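Workshop notebook, Sep 28, 2021
Glaze tests, the Dokadberg white, second round

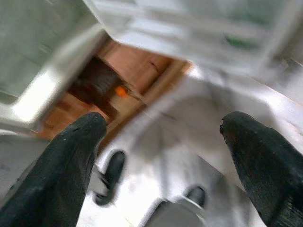
Too much whiting again, was the first remark from the bench by the window, before I had even got the lid off the notes tin, and you will all be pleased to know I have written it down this time. The view was that the crawling on the last lot came from a glaze that was shrinking too much as it dried, and that I should leave the firing alone until I had sorted the bucket. I had been all set to blame the firing, so I went home and slept on it, and this morning I am inclined to agree, or half agree anyway.

So, where we are. The white I'm after is the soft, slightly buttery one we had on the soup bowls in January, before the old sack ran out. The new clay from Clornetti is a lovely thing to throw (really, do try it if you haven't yet, it stands up beautifully and forgives a heavy hand) but it doesn't seem to like our glaze very much. On the flat tiles it's fine. On anything with a handle or a sharp inside corner the glaze pulls back and leaves a bare line, and you can feel it with a thumbnail before you can properly see it.

I mixed a fresh batch of 2,000 grams dry, same recipe as the card on the wall, except that I swapped 50 grams of the raw china clay for the same weight of calcined. Sieved it twice, and then once more when I found a lump on the side of the bucket the size of a pea. Left it to stand over lunch. It had thickened up more than I expected, so I let it down with water a splash at a time and weighed out a cupful after each go. I stopped when the cup came to 346 grams, less the cup itself, and that felt right on the fingers, like single cream.

Three tiles and three small handled cups dipped, all from the same bag of clay. One of each wiped over with a damp sponge beforehand, one of each left dusty on purpose, and the last pair dipped for a count of 3 where the others had barely a touch. The numbers are scratched into the feet, so please don't go by where they sit on the shelf, as I moved them twice to get at the Ông plates behind. Those are all waxed and ready, by the way, and they want to go on the top shelf where it runs a little cooler.

Drying now. The thick cup already has a hairline crack in the powder where the handle joins, and I rubbed it down gently with a dry finger the way I was taught. I did think about leaving it alone to be a proper test. Then I rubbed it anyway, so take that cup's result with a pinch of salt.

The Joltbridge controller has its lid back on and the new fuse in. It climbed through the first ramp on an empty kiln without complaint. I'd still like somebody to sit with it for the first hour of the real firing, and I'm happy for that to be me if there's tea.

Still to do: order more cones, we are down to the last few in the box. Wash the fine sieve properly, it has iron in it from somewhere. Copy the new weights on to a clean card, and leave the old card up beside it until these are out of the kiln. If the sponged cup comes out whole and the dusty one doesn't, I shall be wiping down every pot in the place, and I'll need to borrow the big sponge back from the hand-building table.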